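## 3. Pôr a cadeira Davel de pé (e a direito!)

Se já leram a parte das ferramentas, podem respirar fundo, porque o resto é mais simples do que parece. Eu montei a minha numa tarde de novembro, com o chá a arrefecer ao lado, e só me enganei numa perna.
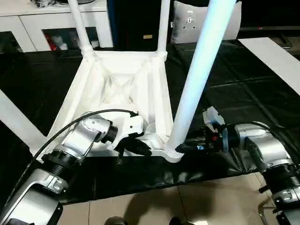
Antes de começar, arranjem uma superfície à altura da cintura, que as minhas costas já não perdoam trabalhar no chão. E leiam os passos todos uma vez, até ao fim, antes de mexer em seja o que for.

1. Virem o assento ao contrário e passem um pano seco nos encaixes. Costuma ficar lá pó da embalagem.
2. Metam primeiro as duas pernas de trás, sem forçar. Rodem um bocadinho até sentirem o batente.
3. Façam o mesmo com as da frente (as minhas custaram mais a entrar, não se assustem).
4. Pressionem cada perna com a palma da mão, na vertical. Nada de martelo!
5. Ponham a cadeira no chão e vejam se abana. Se abanar, voltem ao passo 2.
6. Só no fim é que se colocam as ponteiras Skindov, uma em cada pé.

**Nota:** o assento deve ficar a 41 cm do chão. Se a medida não bater certo, há uma perna mal encaixada, quase de certeza uma das de trás.

**Cuidado:** não se sentem antes de fazer o teste do passo 5, e nunca usem a cadeira como escadote. Eu sei que apetece.

> A Hằng Dương, que reviu este guia comigo, prefere pôr as ponteiras logo no início. Também dá, mas depois é mais chato corrigir uma perna torta.

Passados 7 dias de uso, voltem a apertar tudo à mão. A limpeza e as manchas ficam para a secção 4.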